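4.2 What counts as a mark

I came into this study thinking the hard part would be the cleaning. It was the counting! We wanted to know how people who share a work table live with its surface, so before anything else we had to agree on what a mark is, and that took me and Rosine Lebrun most of June (and a lot of coffee, none of it on the tables, I hope).

We had 69 tables in the end, spread over two buildings at Ovwood, and our log holds 3876 separate entries. Almost all of them are small. Rings and dents are easy, you see one and you write it down. What gave us trouble was the faint gray stuff on pale wood, the kind you only catch when you lean over and the light comes from the far side. Is a streak with a gap in it one mark or two? Rosine said one, I said two, and we went back and forth on it for a whole Friday before we settled on her rule: if the pieces line up and the gap is shorter than the pieces, it's a single entry.

The other trouble is the grain. On a light top with fine, close lines, a scuff that happens to follow the grain hides really well, and in our first pass I walked right by plenty of them. Isaksson's older checklist (the one we started from) has you look at a table from one side only, and I think that's how we lost so many. We now look from two sides, with the second look at a right angle to the first, and I'd tell anybody starting out to do the same.

Figure 4 shows the sort of surface I mean. The longest smudge runs with the grain, and the one below it is the broken kind we argued over.

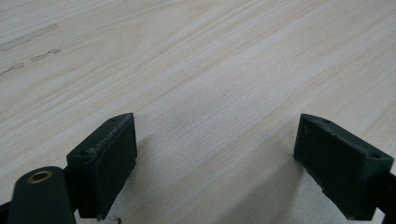
Figure 4. Faint grayish scuffs near the edge of a light wooden tabletop.

We coded marks like these as "residue or wear, undecided," and I'm still happy with that label. By eye I can't tell dried residue from worn finish, and I don't trust people who say they can. Rosine wanted to wipe every undecided mark with a damp cloth and recode it, and we did try that on one floor — but then the people at those tables started wiping too, and the before and after counts stopped meaning much. So the undecided marks stay undecided in everything that follows, and Section 5 reports them in their own column.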